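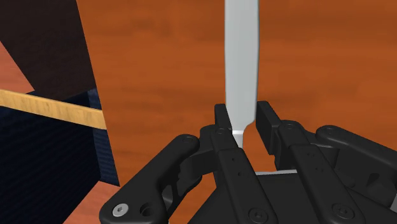
Chapter 5
Knives and Cutting Tools

Most of the work in a kitchen starts with a knife. A cook who has trouble with cutting will have trouble with timing too, since pieces of different sizes do not finish cooking together. This chapter covers the parts of a knife, how steel holds an edge, and the care a blade needs between uses. Cutting techniques are taken up in Chapter 11.

Key terms: tang, bolster, heel, spine, bevel, burr, honing

5.1 The Parts of a Knife

A knife has two main parts, the blade and the handle. The top of the blade, opposite the cutting edge, is the spine. The back portion of the edge, nearest the handle, is the heel. The heel is used for hard foods such as squash and large carrots. The point is used for fine work.

The tang is the part of the steel that continues into the handle. In a full-tang knife it runs the whole length of the handle. In a partial-tang knife it stops short or narrows to a thin rod. Partial-tang knives weigh less and usually cost less. 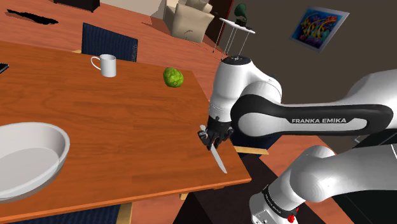 Figure 5.1 Knife with a slim blade, point down.

5.2 Steel and Hardness

Hard steel keeps an edge longer but chips more easily. Softer steel dulls sooner and is quicker to sharpen. When Zahira Santoso set up the teaching kitchen at Stosmont, she bought softer knives for the first-year students and had them sharpened every 14 days. The second-year students used harder blades and sharpened their own. 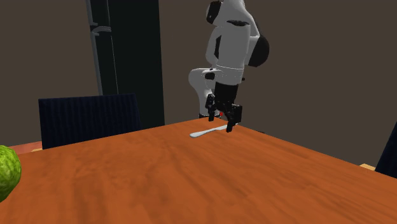

Sharpening removes metal. Honing does not remove much at all; it straightens an edge that has bent to one side. A knife that no longer cuts a tomato skin may only need honing. Try the honing rod first, and go to the stone if the edge does not come back.

Before you read on, find a knife at home and identify its spine, heel and point. Write down whether you can see the tang along the handle. You will need your notes for the activity at the end of Section 5.3.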